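Ticket: Marks and haze on gray worktop
Opened by: Rattana Thepsuriya, Dercombe building, second floor
Supplier: Trudska
Status: reopened

Thursday, 9:10
Reopening this. The ticket was closed with "surface cleaned, fault not reproduced." I was not here when it was cleaned and neither was anyone I've asked. The haze is still there when I look across the top from the door side.

9:45
Reply from Trudska says the haze is residue from our own cleaner and that the top is rated for 1,000 wipe cycles. Rated by whom? We use Lamard spray, the one they told us to use, and we have gone through 23 bottles without trouble on the Moynihan tables, which are older.

10:20
Tried what they asked anyway. Warm water, one drop of dish soap, soft cloth, then a dry cloth. The smudges got fainter. The scratches did not, so please stop calling them residue. You can't wipe off a scratch.

11:05
Second suggestion from support: leftover protective film. They say it can look like a stain or a dull patch, and to try lifting an edge with a fingernail. I don't buy this as the answer for the whole top. A piece of film doesn't explain thin lines all over the place, and it was supposed to be peeled before delivery. I'll check for loose pieces all the same.

11:30
Third suggestion: cups leaving rings. They want us to buy coasters, a pack of 400, from them. I looked for rings and would like someone to tell me which marks are rings and which are just a cup's shadow or reflection. With a surface this shiny it's easy to blame the wrong thing.

Pictures of the top attached.

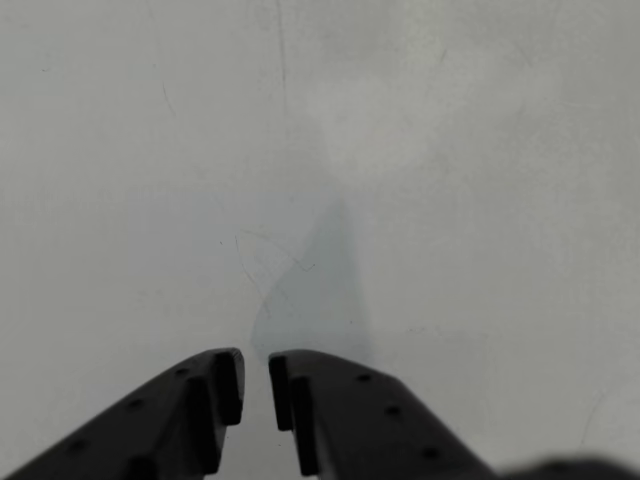
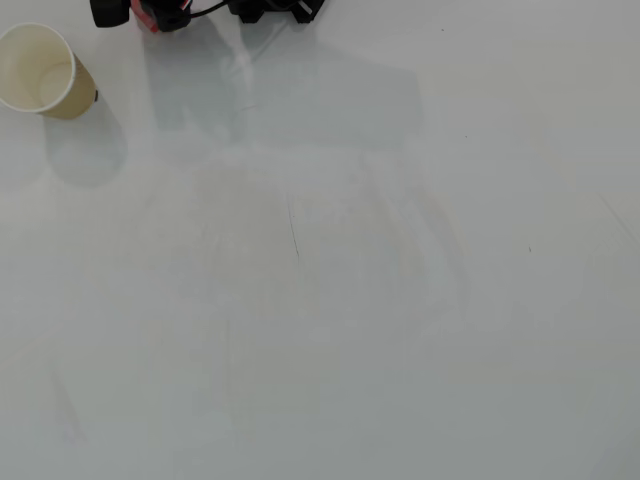
1:15
Still waiting on answers to the following.
Who did the cleaning in February, and with what?
Is the $85 polish kit meant to fill scratches or only make them harder to see?
If the top is replaced, does the new one have the same finish? If it does, I don't see the point.

Please don't close this again until somebody has come up and looked at it in daylight. I'm at my desk until about four.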